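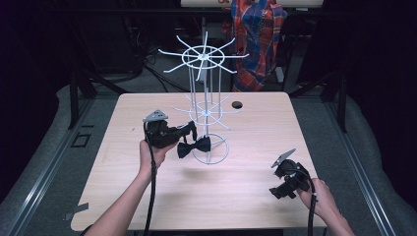
A wire rack on a table with a wood-grain top.

Why does wood have stripes?

Look closely at a wooden table, door or spoon and you will often find thin lines running along it. These lines are called the grain. They were made while the tree was growing.

A tree trunk gets wider every year. Just under the bark is a very thin layer that makes new wood. In spring the tree grows quickly and the new wood is pale. Later in the summer it grows more slowly and the wood is darker and harder. By September growth has nearly stopped in many places. One pale band and one dark band together make one growth ring.

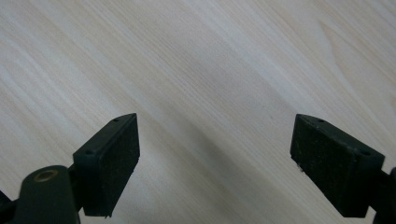
Fine, pale grain with a curved part near the top right corner.

If you cut straight across a trunk, the rings look like circles. If you cut along the trunk to make a plank, you slice through the rings lengthways, and they show up as lines.

The lines are not always straight. Sometimes the saw only skims a ring, and that leaves a curve or an arch. Grain also bends around knots. A knot is the place where a branch joined the trunk. 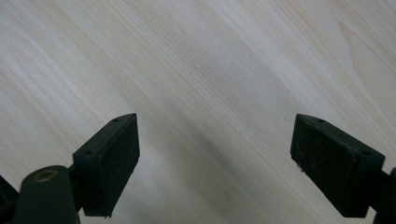 Light and darker streaks, with a soft arc on the upper right.

Some trees have a great many rings. A tree with 854 rings would have started growing in the Middle Ages.

Try it yourself

Put thin paper over a piece of rough, unpainted wood and rub gently with the side of a crayon. The grain will appear on the paper. Try 2 different pieces of wood and compare the patterns.

Words to know
Grain: the pattern of lines in wood.
Knot: the mark left by a branch.

Written by Khanyisile Nel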